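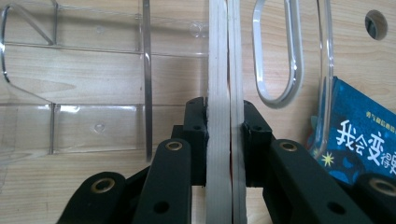
Wood edges should be checked by hand before any book goes near them, she says, and it is the first point she raises when asked how the children's display at the Berkent reading room is put together. "A rough edge will catch on a glossy cover. You may not see the mark until the light is on it."

She looks after the picture books for Purnedov, which supplies reading rooms with stock and fittings. The Berkent collection stood at 1,827 titles at the October check. Most are kept spine out. A small number are shown face out on tables, and it was this part of the work that we wanted to discuss.

Her main concern is thickness. "Picture books are thin and tall. Put one upright with nothing to hold it and it leans. Once it leans, the bottom corner takes the load and the board starts to open." Board books are easier. They are stiff enough to stand in a clear acrylic stand with side walls, and a caterpillar title has proved a good test piece for the ones in use at Berkent. Larger books are either laid flat or placed with a second book behind them for a short time while the table is being set out.
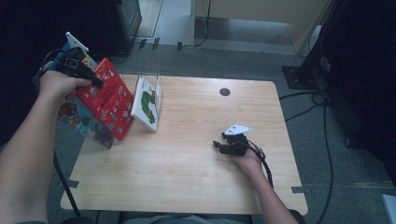 The order of work matters as well. The stand is placed first, then the board book, then the large formats. Anything near the table edge is moved in before the next book is put down. She prefers a bare top to a cloth, which rucks under the stand and tips it forward. The cable hole in the table is left open and no book is laid across it.

Judeck, which makes the plain wood strips used as shelf lipping, sends them uncoated. Two grades were tried. The finer one needed less sanding and was kept. Lau supplied a plastic lip at a lower price for 1,000 pieces, but it bowed on the longer shelves and the order was not repeated.

On lifting, her advice is brief. "Take it from the top edge to tip it, then support it from below. Do not carry it by the cover."

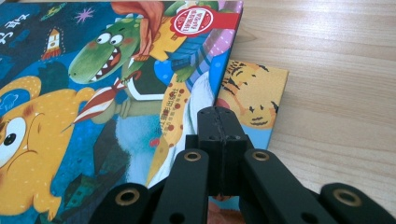

Would it not be simpler to stack them, a reader asked in a note left at the desk, and put the largest at the bottom? She agrees, up to a point. "For storage, yes. Largest first, no more than five high. On a display table the top cover is the only one anyone sees, so the rest might as well be on the shelf." Where two books must overlap, the smaller one goes underneath and the corners are kept flat.

Wiping is done with a dry cloth. Damp cloths are used on the acrylic only, with the book taken out first. The strips for the lower shelves are due to be fitted next, starting at the window end.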